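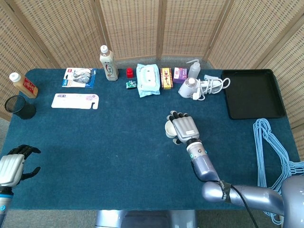 Sevthorpe Tabletop Household Items, Data Card

Version: Kenava release
Last revised: Jul 14, 2025
Images: 1,071
Item labels: 20
Table layouts: 11
Held-out images: 200

Summary

The Sevthorpe set is a collection of labeled images of ordinary household goods arranged on a cloth-covered table. It is intended for work on recognizing small items that differ in size, material and packaging and that stand close to one another, as they do on a shelf or a desk. The labels describe the items as a person in the home would refer to them. Product names are not used as labels, even where a name is legible.

Contents

The items fall into four groups. The grouping is used only for reporting results and has no effect on the label files.

Bottles. Drink bottles with white caps and a translucent squeeze wash bottle with an angled nozzle. The wash bottle carries a label of its own and must not be merged with the drink bottles.

Packets and boxes. A soft pack of wet wipes, a narrow red and yellow box, a small purple and white box, a small green and white packet, and a small red cube-shaped item.

Cards. A blister pack on a white and blue card, and a flat white card with a notched end. The flat card is labeled "card, hanging."

Household articles. A black mesh pen holder, a white handheld appliance with its cord, a black rectangular tray, light blue clothes hangers, and paper cups.

Labeling rules

Each item receives one outline and one label. An item partly hidden by another is outlined only where it can be seen. A cord is part of the appliance to which it is attached, and the plug is included. Tangled hangers are outlined as a single bundle under the label "hangers, group." A cup is labeled "cup, paper" whether it is upright, inverted or on its side, and its orientation is recorded in a separate field.

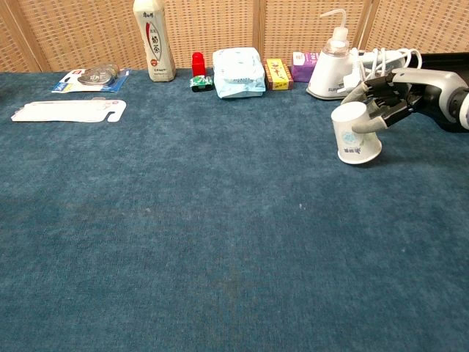
One reviewer of the May draft asked whether the orientation field should be extended to bottles and boxes, noting that a box lying flat may be mistaken for a card. The request was accepted in part. Boxes now carry the field. Bottles do not, and users who need it should derive it from the outlines.

Printing on labels and packages was not transcribed. Where printing is legible in an image it has been left unaltered, and it should be treated as part of the appearance of the item.

Files

The main folder contains the images, the outline files and a table of labels. The table lists the item name, its group and, where applicable, its orientation. Layout numbers in the table match the folder names. The held-out images are stored in the folder named Camacho and should not be used for training or for choosing settings.

Known limitations

The set covers a narrow range of goods. Glassware and fresh food are absent. Many layouts place the taller items toward the back of the table, and a system trained only on this set may come to rely on that position. Clear plastic over a light-colored product remains the most frequent source of disagreement between labelers. In such cases the card is outlined with the plastic as one item, and the product inside is not labeled separately.
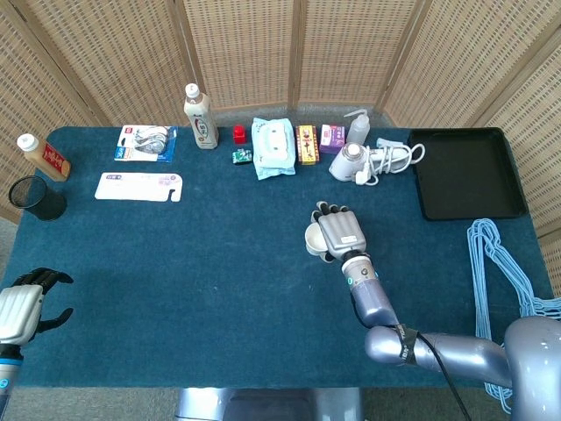
Another user reported that the hangers were difficult to score fairly, as a bundle that hangs over a table edge has no clear lower limit. Scores for "hangers, group" are therefore listed apart from the overall figure in the Kenava release. Tray scores are unaffected.

Changes from the previous release

The pen holder label was changed from "cup, mesh" to "holder, pen" to prevent confusion with paper cups. Duplicate outlines on the wet wipes were removed. The earlier release, issued under the name Skundum, remains available for comparison but will receive no further corrections.

Terms of use

The set may be used for research and teaching. Published work should state the release name and report whether the orientation field was used. Corrections may be submitted through the Sevthorpe project page, with the layout number and the item label given in the subject line.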